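right, moving house thread, mostly so I remember not to do this again

we had three quotes. cheapest was 372, dearest I won't type out. went with Yeoman, the middle one, as Dean Stockdale at work used them for his mum's place in Trotton and nothing got broken

booked the van for 7 in the morning. it came at 20 past 9. the new place is 220 miles away so you can imagine my mood

things I packed first and then needed: kettle, scissors, phone charger, the tenancy agreement, every single teaspoon

also the meter readings. TAKE THE METER READINGS. I had to ring the old landlord and ask him to go round, he was very nice about it, I was not very nice by that point 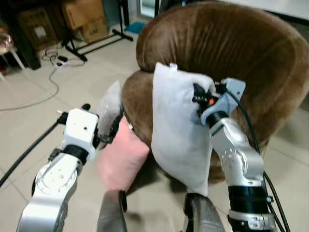 anyway the redirect on the post. takes longer to start than you think so do it before you do anything else. my bank card is sat on a doormat in Sollasow as we speak

12 boxes labelled "misc". twelve. who did that – me, at midnight, with a dying marker pen

good bits though. the new kitchen gets sun until gone 6 and theres a bakery at the end of the road that does a proper cheese scone

and the bloke upstairs, Hnat Maksymiv, came down with a spare bin key and a list of what goes out which week. didn't even ask him. have put the list on the fridge

still no broadband. Osavholm say "early July" and wont give me a date, so I'm doing this off my phone on the back step

council tax people have now written to me twice under two different names, niether of them mine

next job is the shower rail. if anyone has a drill that can cope with tile pls shout, will pay in scones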